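4.2 Gripper Comparison on Soft Goods

The second set of trials compared two parallel finger designs, the Bremitness and the Hiltevix, on clothing and other soft goods. Both were fitted to the same arm and driven by the Prydderch controller, with the closing speed left unchanged between runs. Each gripper completed 60 grasps from a padded gray surface. Items were bunched by hand before each run, and no attempt was made to flatten them. Fleece and jersey fabric were both included, as thick pile tends to hide the fingertips from the wrist camera.
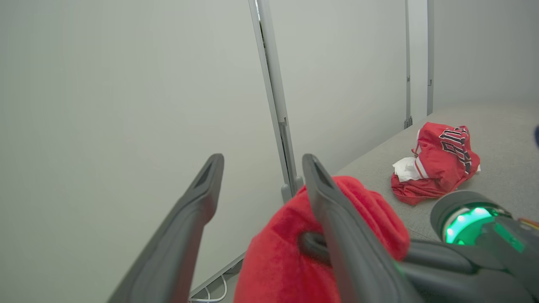

4.3 Wrist Camera View During Free Motion

A separate question was how much of the wrist camera view stays useful when the arm is away from the work surface. Images were stored at intervals of 500 milliseconds and sorted by Kneath and Harries, who worked independently and settled differences by discussion. An image was rejected if the area ahead of the fingertips could not be judged. Low poses near furniture were the hardest to sort. A desk underside is pale and plain, and it offers few features for the Genex tracking software to follow, while cables and leg fittings are small and lie close to one another. Poses of this kind were kept in the test set and are reported separately.

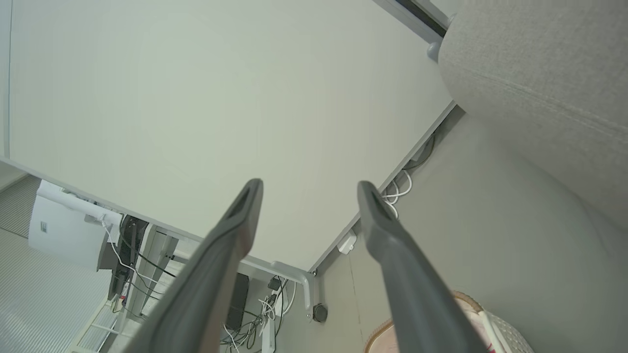

Figure 2. Wrist camera view with both fingers in front of a desk underside. Cables and a desk leg are visible beyond the fingertips.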